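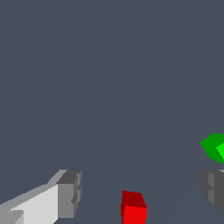 The simulator at Cindness: an open gripper, a red cube and a green one.

About Cindness

We are a contract packing company, and we have been one for 27 years. If you have ever opened a box of garden seeds, a birthday candle set or one of those sample kits of hand cream and wondered who put all the little things into all the little compartments, there is a fair chance it came across one of our benches. Boersma Seed has been with us from our very first season, and Mamard joined a few years later with their gift boxes, which are still the job that everybody in the building has an opinion about (the ribbon, mostly).

We started in a single rented unit with folding tables and a secondhand tape machine. Today there are 36 of us, and we work out of a proper building at 3321 Alitz Road, with a loading dock that fits a full-size truck and a lunchroom with windows, which took us longer to get than the dock did and made a great many more people happy. Come by if you are in the area. The coffee is decent and the front door sticks, so give it a good push.

How the robots came in

For most of our history everything was done by hand, and a lot of it still is. Packing by hand is good work when it changes from hour to hour, and it is hard work when it doesn't. Placing the same small item in the same slot for a whole shift is tough on wrists and shoulders, and we had people we dearly wanted to keep who were going home sore. We tried taller benches, shorter turns and better stools, and all of that helped (we still do it), but the insert stations stayed the place on the floor where people least wanted to be put.

So we bought our first robot arm, and after it a second, and we learned a good deal the slow way. Our early mistake was setting up new jobs right there on the line. The packers had to stand back and wait while somebody fiddled with the settings, orders piled up at the other end, and by the afternoon the whole room was grumpy. Now we try things out on a computer first. The simulator is very plain to look at, all gray with blocks of color, and people who come through on tours usually expect something fancier. But a cube is a perfectly good stand-in for a packet or a jar when what you want to find out is how the fingers should come down and how wide they should open, and a cube on a screen costs nothing when it gets squashed.

The part we are proudest of is who sits at that screen. We didn't hire a separate department. We asked our own packers if anyone would like to learn, and more hands went up than we had chairs for! Training is 40 hours, all on paid time, and it starts from the very beginning, with no experience with computers expected beyond being able to find the power button. People who have packed seed envelopes for years know things about how an envelope slides and sticks and folds over at the corner that you will not find in any manual, and they have turned out to be very good at spotting when a planned movement is going to make a mess.

What has changed, and what hasn't

We would rather be plain about this, as it is the first thing that job applicants ask us and they are quite right to ask. Before the first arm was switched on, we put in writing that no one would lose their job to it, and we have kept to that. Jobs have changed, though. The insert stations are now mostly run by the arms, with one person looking after them, filling the trays and stepping in when something jams. The people who used to stand there have moved over to quality checks, to gift work, to the dock, or to the simulator, and everyone rotates, including the shift leads.

Not every change was welcome. Some of our longest-serving people liked the steady rhythm of the old stations and the talk that went along the bench, and the arms did break up a few good conversations. The line is also noisier in a different way, with more beeping. We moved the benches closer together after hearing this enough times, we turned down the beeps we were allowed to turn down, and we brought back the shared morning break that had quietly slipped away when we went to staggered shifts. Pay went up a step for anyone who finishes the training, whether or not they end up using it every week.

The ribbon on the Mamard boxes is still tied by hand. We looked into it, and we are leaving it alone.

Working with us

We take on orders large and small, and we are happy to talk to a business that is sending out its very first kits and has no idea yet what it needs. Bring us the items in a shopping bag if that's how you have them. We will lay everything out on a bench with you, work out what goes where, and tell you which parts we would do by machine and which by hand, and what each would cost.

If you are looking for work, we hire most of our new people in early fall so that they are settled in before the December rush, but we read every letter that arrives, whatever the month. You can ask to spend a morning on the floor before you decide, and we will pay you for that morning. Day shift and a shorter school-hours shift are both open to new starters, and you can ask to switch between them later on.

The office is open on weekdays, and the bell for deliveries is on the left side of the dock.

Page last updated Friday, November 25, 2022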